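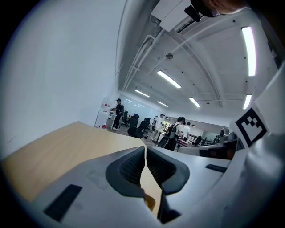
Cliratero Robotics Club

Eradance: hand-held gripper demos, student release
3 min read | 59 shares

Eradance is our club's collection of tabletop demonstrations, and we're so happy to finally have it out where other student teams can use it! You hold the gripper, do the task with your own hand, and the camera on it records what the fingers are up to. Then you go and train something on it (that part is still very much in progress for us).

The gripper has a white body and two dark gray fingers that face each other, with a black textured area set inside each smooth rim. A square black-and-white marker sits on a raised panel at the right side. Please keep it in view if you re-crop the recordings, our alignment script looks for it first.

What's in it

953 episodes, all from the pale wooden tables. 151 of those are the cup-stacking task, which everybody wanted to do, and the rest are sorting, folding, and opening and closing containers. Video is 30 frames per second. Each episode has its own folder with the video, a file of finger widths and a short text note written by whoever was holding the gripper. Some notes are one word long. Sorry! We're nicer about it in the July recordings.

Getting started

Unpack the archive next to the Macedo loader (it's in the same repository, under tools) and run the check script before anything else. It prints the name of any folder that's missing a file. If the check comes back clean, open the viewer and scrub through a few episodes from each task, it's a great way to get a feel for how differently people pick up the same cup.

Things to know

The lens is very wide, so straight pipes and ceiling edges bend a lot toward the corners. The calibration file fixes most of it. Bright ceiling lights show up in plenty of episodes, and people can be seen in the background, so blur them before you post clips anywhere.

The Fitidcombe split is the one we used for our competition entry. Use it if you'd like to compare with us, and tell us how you did, we'd love to see it!

Still to do: left-handed episodes, better notes, a smaller download for school laptops.

Last updated 25 April 2022

Contact the club | © Cliratero Robotics Club | Back to top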